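**Saturday, January 5, 2019**

Back in the shop after the break, and it's so quiet! I only meant to sweep up, but I got sidetracked by the maple board again (of course I did).

I glued this one up in November from the Lulldale offcuts, and I'd half expected to come back to a potato chip. Laid a straightedge across it both ways and could just about get a slip of paper under one corner, so I'm calling it flat. The strips are a nice mix of pale and slightly less pale. I'd worried they'd look patchy, but Lizeth says leave it alone and I think she's right. No stain!

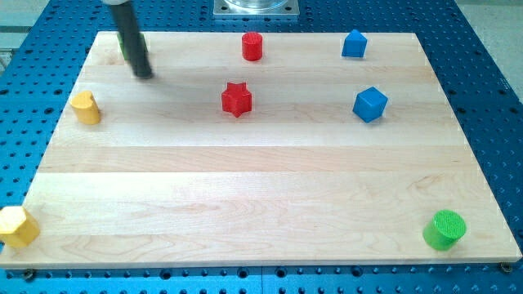 *Maple board on the blue table, small colored blocks out on top.*

The colors read really well against the maple, way better than they did on the old gray sheet. I want Annunziata to look at them under the window light before we settle on anything, though.

Finish: one coat of the Grønli oil, wiped on thin, wiped off after twenty minutes. I sanded to 200 first and stopped there. Yaa wants to go finer, I say it gets slippery and the blocks skate. We'll argue about it over lunch.

Cost so far is $213, mostly lumber, plus clamps I should have bought years ago. Terkia wanted $387 for a ready-made one the same size (plus shipping!), so I feel pretty good about that.

Still to do:

- ease the top edges with a block plane, just a couple of passes
- ask Salamatu where the second tin of oil went
- save the longer offcuts for Lamisi, she wants them for a tray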